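Re: [lab-equip] Second arm or better grippers first?
From: Mariann Veres
Date: 18 July 2018

Hi all,

Sorry for the slow answer, I wanted to get our own numbers straight before I started telling other people how to spend theirs!

On 'Second arm or better grippers first?' Szalai wrote:

> We have money for one big thing before the end of August. Half
> the group wants a second arm so two students can run at once. The
> other half wants spare grippers, a proper table and a service
> plan for the arm we have. Our bench is tabletop pick and place,
> kitchen things mostly. Has anyone gone through this? What did you
> wish you had put in the budget?

We went through exactly this at Flurstead last year, and I was firmly in the second arm camp (I had the quote from Pliltside printed out and everything). Then I went back through the log book and added up why the arm had been sitting still. Out of 41 lost sessions, 20 were waiting on gripper parts. Fingers, mostly, and one set of linkages that took forever to arrive. Only a handful were two people wanting the arm at the same time, and a sign-up sheet took care of most of those.

So we bought two spare grippers and a box of fingers, and put what was left into the table and the area around it. I'm attaching a view of the bench so you can see the kind of work I mean.

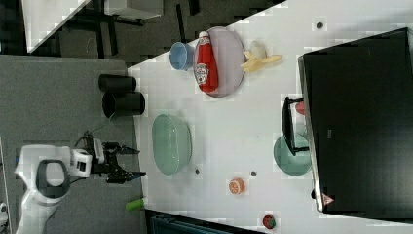 Gripper at the table edge, with the green bowl, the plate and ketchup, and the banana.

You'll want a line for props, by the way. We left it out completely the first year and people were paying for cups and plates out of pocket, which got old fast. I put in 35 dollars a month now and it gets spent. Try to get dishes in clearly different colors and shapes, and buy doubles of anything you plan to use in a comparison – stores change their stock and you will never find that same bowl again.

Floor covering is the other one. Matting is cheap next to everything else on the quote and I'd get more than you think you need, enough to go well past the base of the arm.

As for the service plan, I'd ask Risedel what they charge per visit before you sign anything. Their yearly plan only made sense for us if we expected three or more visits, and we've had one. Ask about shipping too! Ours was quoted without it, and we had to go back to the department with our hats in our hands.

If you do still go for the second arm, budget for the second everything: controller space, outlets, a table, somewhere to stand. I had penciled in 50 square feet and it was nowhere near enough once I taped it out on the floor.

Happy to send my spreadsheet, it's ugly but the formulas work. What gripper are you on now, and do you know yet if the money can be split over two orders? Ours couldn't, and that changed the plan quite a bit.

Mariann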